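Living > Home > Laundry Room

The T-Shirt Pile and Me

6 min read
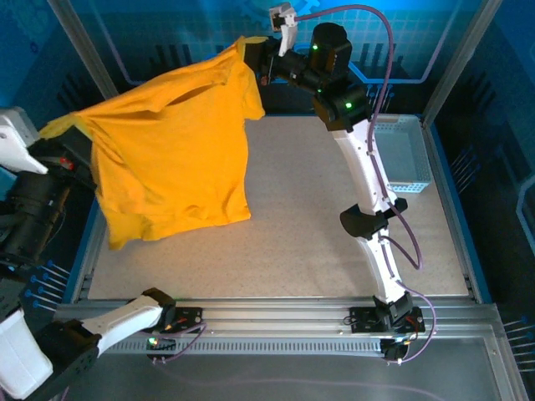

My sister thinks folding T-shirts is a waste of a perfectly good evening, and that anyone who does more than roll them up and shove them in a drawer needs a hobby. She told me this on the phone while I was (of course) folding T-shirts. I had 19 of them on the bed and I was on number two.

I used to be on her side! For most of my adult life my shirts lived in what I called the soft heap, which started in a drawer and ended up on the chair by the window. Then we moved to Idcombe, into a house with closets the size of a cereal box, and the heap had nowhere to go. So I learned to fold, at an age when I probably should have known already.

The part I'd been getting wrong was the beginning. I'd grab a shirt out of the basket by whatever came up first, usually the hem or one sleeve, slap it down on the bed and then spend ages smoothing it out. What you want is the shoulders. Find the two top corners, pinch one in each hand, and hold the whole thing up in the air so the rest of it drops. It'll look terrible for a second, all droopy folds with one side of the hem lower than the other, and you'll think you've picked it up wrong. Give it a little shake, lower it hem first, and lay it away from you. Most of the wrinkles go on the way down.

After that I do sleeves in, sides in, then up from the bottom in thirds. I've tried the fancy two-pinch fold where you cross your arms and the shirt magically flips itself into a rectangle, and I can do it maybe one time in four. The other three I've tied myself to a T-shirt.

Where you fold matters more than I expected. Beds are too soft and too low, and my back was complaining by shirt six. I now use the counter over the washer, a speckled thing the previous owners left behind, and the height is just right. I did look at the folding table from Jemano, which is gorgeous, and which costs $79, and then I looked at my counter again and felt very fond of it.

Baskets, though, I will spend money on. I want plastic with holes in the sides, light enough to carry on one hip. I had a beautiful woven one from Safavi and it snagged two sweaters in its first month, so now it holds magazines. The plastic one goes to my right, always. Pull from the right, fold in the middle, stack on the left. If somebody moves it I get completely lost.

And yes, I've bought a folding board. The Imitz one, in a weak moment, at two in the morning. It makes very crisp shirts! It also makes a clacking noise that sends the dog under the couch, and it's too wide for my kid's stuff, so everything small comes out looking like an envelope with a neck. I still get it out for the work polos.

On a good night I can get through up to 50 pieces before I lose interest, and socks don't count because I don't do socks. Socks go in a bin and you find your own.

My sister came to stay in May and opened my dresser looking for something to sleep in. The shirts were all standing up in their rows, and she stood there a while. Then she pulled one out of the middle and the whole row fell over sideways, and she shut the drawer.

Contact the editors | Copyright, all rights reserved | Back to top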